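Pluddale Film Archive: progress report on the Thaler grant
December 4, 2024
To: Ngozi Lawal, Utow Fund
From: Salamatu Sani

We have now catalogued 108 reels of the Sirska Studio collection. The application promised the whole lot by January, and I thought then that this was wishful. I still do. Thirteen reels have no leader and no can label, and the studio's own ledger has been wrong often enough that I won't use it to name them.

The scanning firm quotes 3,722 for the next batch. Their sample of the 1950s musical looks clean, perhaps too clean: the grain has gone from the dance numbers. I have asked for it again without the smoothing and would hold payment until we see it.

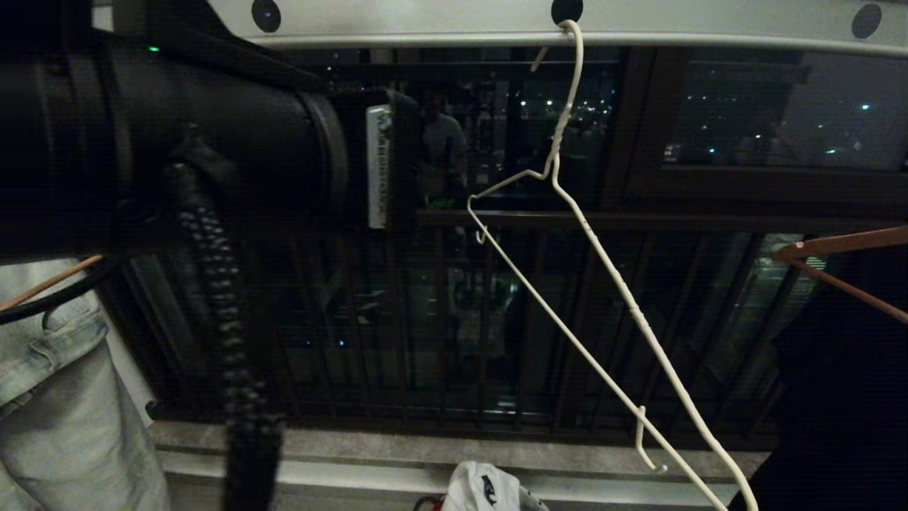

Costumes were added to the grant at the board's request, and I remain unconvinced that they belong in a film project. Storage is the sticking point. A white rail with a hanger hooked on it is fine for a shirt, but I would not trust one with a beaded gown from the Sirska years. Proper boxes were not budgeted.

The public screenings drew well on paper. Five were held, though two were free and I can't say how many people stayed past the interval.

Please let me know whether the costume money can be moved to scanning. I need an answer before the January order goes in.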